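Ticket 183: Player shown in two squads after transfer is confirmed
Product: Edach Squad Manager, league edition
Reported by: Prutitz district soccer league, registration office
Priority: High (transfer window is open)
Status: Solved, waiting for confirmation from customer

Original message from customer

Hello,

since Friday morning we have a problem with the transfers in Edach. When a club releases a player and the new club accepts him, the player appears in the squad list of the new club, which is correct. But he also stays in the squad list of the old club. The public page shows him two times, once with each shirt number.

For a normal day this would only look bad. But our June window closes soon, and the squad limit is checked against this list. One club has sold two midfielders and still cannot register a new goalkeeper, as the system says that the squad is full. The club is calling us every hour.

We have already tried:
- log out and log in again
- another browser
- withdraw the transfer and enter it again (after this the player was in the old squad two times, so please do not recommend it to others)

Please help us.

First answer from support

Thank you for the detailed message. I can see the double entries from my side too, so it is not your browser. Please do not enter any more transfers a second time. The duplicates from the second try must be removed by hand, and I will do this at the end.

Two questions for you. Does it happen with every transfer, or only with permanent ones? And do you still use the Jumer import for the match sheets?

Answer from customer

I checked the list now. Loans are fine. A loaned player goes to the new club and comes with the small "L" mark in the old one, as always. Free transfers and transfers with a fee are wrong, all of them since Friday.

Yes, we use Jumer. It sends the match sheets every evening and we did not change anything there. My colleague says that there was a message about a new version, but she closed it.

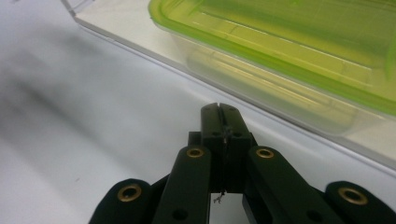
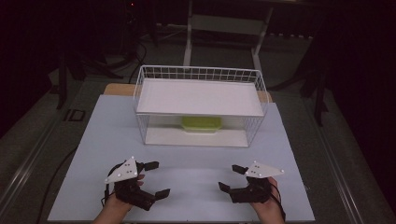
Posted by the Kołodziej support desk, league products
Filed under: Edach, Transfers, Jumer import

Log of the investigation

9:10 a.m. I opened the transfer history of one of the two midfielders. The release from the old club has the status "accepted", and the end date of his registration is set correctly. So Edach did understand that he is gone. One line below there is a new registration for the same club, created by the user "import". It has no end date.

9:25 a.m. Checked 5 other players from the customer's list. Each has the same second line from "import", always a few minutes after the real transfer. No such line exists for the loans.

9:40 a.m. My first idea was the cache. The squad list is kept for 300 seconds before it is built again, and in the past we had complaints that old names stay on the page. I cleared it for the Prutitz league and waited. The double entries came back at once. The cache is not guilty.

10:05 a.m. Switched off the Jumer import on the test copy and made a test transfer with a fee. The player moved and the old squad was one player shorter. Switched the import on again, made a second test transfer, and the double entry was there. Now we know where to look.

10:50 a.m. Read the change notes of the new Jumer version. Before, a match sheet was sent once, in the evening. Now the sheets of the current season are sent again each time when a registration changes. The import on our side looks at an old sheet, finds a player who played for his old club in the spring, does not find an open registration for him there, and creates one. With a loan the registration at the old club stays open, so the import has nothing to create. This explains why the customer saw no problem with loans.

11:15 a.m. Found the setting. It is under League, Import, Match sheets, and its name is "Create missing registrations". It was meant for the first setup of a league, when the squads are still empty. At Prutitz it was left on after the setup — for a long time this did no harm.

11:20 a.m. Setting is off. Three test transfers on the copy, one free, one with a fee, one loan. All correct.

Instructions for the customer

Please follow the steps in this order.

1. Open League, Import, Match sheets and check that "Create missing registrations" is off. I have already changed it, but please look with your own eyes.
2. Open Players, Registrations and filter by creator "import" and by start date from Friday.
3. Compare the result with your paper forms. If a line has no form, mark it.
4. Choose "Cancel registration". Please do not choose "End registration". An ended registration stays in the history, and then the player has one club more than allowed for this season.
5. Wait until the squad list is built again and open the public page.

The lines from the repeated transfer I have removed myself. It was only one player.

Answer from customer

The steps have worked. In step 4 I first did not find the button, because it is hidden until the box on the left is checked. Maybe you can write this in the help page.

The squad of the club which called us is now correct and they have registered the goalkeeper. We still see one thing: the player statistics of one defender show zero matches in the spring, but he played the whole season. Is it connected?

Answer from support

Yes, it is connected. His matches were attached to the canceled line. Please open his profile and press "Recalculate matches". The job runs in the night, so the number will be right tomorrow morning and not before.

I have added the remark about the hidden button to the help page. I have also asked the developers to show a warning when "Create missing registrations" is on and a transfer window is open. I cannot promise in which version it will come.

The ticket stays open until you confirm the statistics of the defender. Without an answer it will be closed automatically, but you can reopen it with a reply to this message.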